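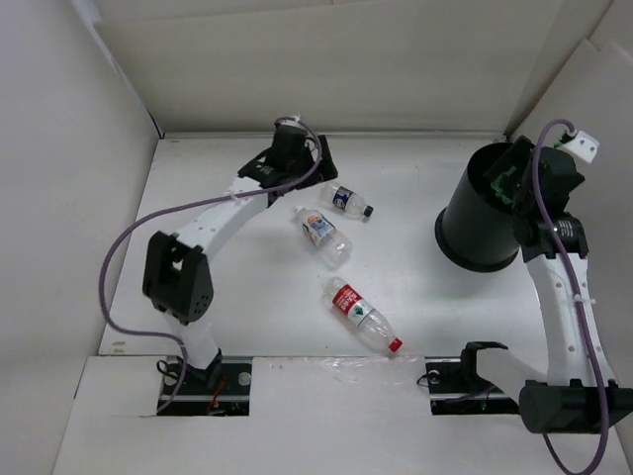
Lutz Ackermann me répète depuis octobre que nos petits flacons d'encre ne survivront jamais à un hiver dans une boîte aux lettres, et qu'il faudra bien un jour cesser de les expédier comme des cartes postales. Eh bien, Lutz, ce communiqué est un peu pour toi !

Kadthorpe, le 21 janvier 2021 - Stovico lance sa nouvelle collection d'encres pour stylo-plume, et je suis ravie de vous l'annoncer moi-même. Je m'appelle Liudmyla Semeniuk, j'ai fondé la maison, je mélange encore une bonne partie des couleurs et je réponds aux courriers (avec du retard, je sais, pardon à ceux qui attendent depuis les fêtes).

La collection s'appelle Oyelaran et compte 15 teintes. On y trouve quatre bleus, dont un bleu ardoise que j'ai recommencé tellement de fois que j'en rêvais la nuit, trois verts, des bruns, un prune très sombre et un jaune moutarde qui se lit vraiment sur papier crème. Les jaunes, c'est l'éternel reproche qu'on nous fait : jolis dans le flacon, invisibles dans une lettre. Celui-ci, je l'utilise pour mes listes de courses depuis l'automne et j'arrive à me relire, même au fond du magasin.

Toutes les encres sont à base d'eau, sans paillettes, et se nettoient à l'eau claire. Je sais que les paillettes ont leurs fans, et j'en fais partie les jours de grand soleil, mais j'ai passé trop de soirées à démonter des conduits bouchés. Deux teintes, le noir de Gorkton et le brun noisette, résistent mieux à l'humidité que les autres. Elles demandent en échange un rinçage plus fréquent du stylo : toutes les deux semaines si vous écrivez tous les jours, et avant chaque longue pause.

Parlons de l'envoi, puisque c'est le sujet qui fâche. Chaque flacon part maintenant dans un étui en carton épais, avec un joint sous le bouchon et une pochette fermée autour. Par grand froid, laissez le colis revenir à température ambiante avant de l'ouvrir. Et si une encre arrive abîmée, écrivez-nous avec une photo, on la remplace.

Côté prix, le flacon est à 15 euros. Le coffret découverte, avec les 15 couleurs en petit format, est à 36 euros, et il contient aussi un nuancier vierge à remplir soi-même - mon moment préféré, je l'avoue, celui où l'on sort tous ses stylos sur la table et où l'on ne fait plus rien d'utile de l'après-midi.

Les commandes sont ouvertes dès aujourd'hui sur notre boutique en ligne. Les papeteries qui nous distribuent déjà recevront leur présentoir avec la prochaine livraison, et celles qui voudraient nous rejoindre peuvent demander le nuancier complet. Il est peint à la main, donc soyez patients, j'en fais quelques-uns chaque soir !

Pour la presse : échantillons, visuels et entretiens sur simple demande auprès de Liudmyla Semeniuk, Stovico, Kadthorpe. Merci de préciser le type de plume que vous utilisez, fine, moyenne ou large, pour que je choisisse les teintes en conséquence.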